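Siamak Daneshvar
10/6/19

A few of you asked how it's going with the robot arms at work, and my answer kept getting too long for a reply, so I'm making it a thread. Get a coffee.
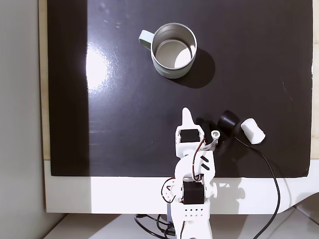 For anyone new here, I'm a packer at Flurkamis. We pack and ship kitchen goods, mostly drinkware, and there are 35 of us on the floor. I've been there long enough to remember writing labels by hand (my handwriting never recovered).

2/ The plan is that small arms take over the pick and place step on the mug line. You lift a mug off the board, you set it in the tray, you reach for the next one. On a busy shift the line moves 2346 of them. My right shoulder could have told you that number without a spreadsheet.

3/ Right now we're still at the bench stage. Nindia from engineering sets up the arm, and whoever is on rotation sits with her for part of the shift and tells her what we know. She asked for packers by name, which I thought was decent of her. I said yes before she finished the sentence!

4/ What do packers know? More than I'd have guessed, before somebody asked me to say it out loud. I turn the handle away from me before I lift, every single time. I go slower with a mug that has a steel lining, the outside can fool you about the weight. I had never put either of those into words.

5/ Handles are the big topic, by the way. We spent most of one afternoon on which way a handle should point when the gripper comes in, and I went home and moved all the cups in my own cupboard. My wife has asked me to stop.

6/ Now the part people really want to know, which is jobs. We were told 3 positions on the mug line will change and that the people in them get trained for setup and checking. It's in writing and I've read it twice. I believe Nindia. I'd like to see November before I believe everybody else.

7/ Asadi, who stood next to me for years, doesn't want the training. He likes packing, he likes the radio and the talk, and he's moving over to the gift set line where it's still all hands. I understand him completely and I miss him already, and he's going to be about 80 feet away.

8/ That's the change I notice most, the talking. When you pack you can chat the whole shift. When you're watching an arm and writing down every grip, you go quiet. I've asked if we can rotate in pairs and the answer was "probably," so I'm going to keep asking.

9/ On the good side, I slept on my right side last week for the first time in ages. I also learned what a servo is, and I've explained it to both of my kids whether they wanted it or not.

10/ Somebody asked if I'm scared of it. Some mornings a little, yes. Then I sit down at the bench, Nindia says "okay, show me how you'd do it," and I get on with showing her. More when we hear about the training dates.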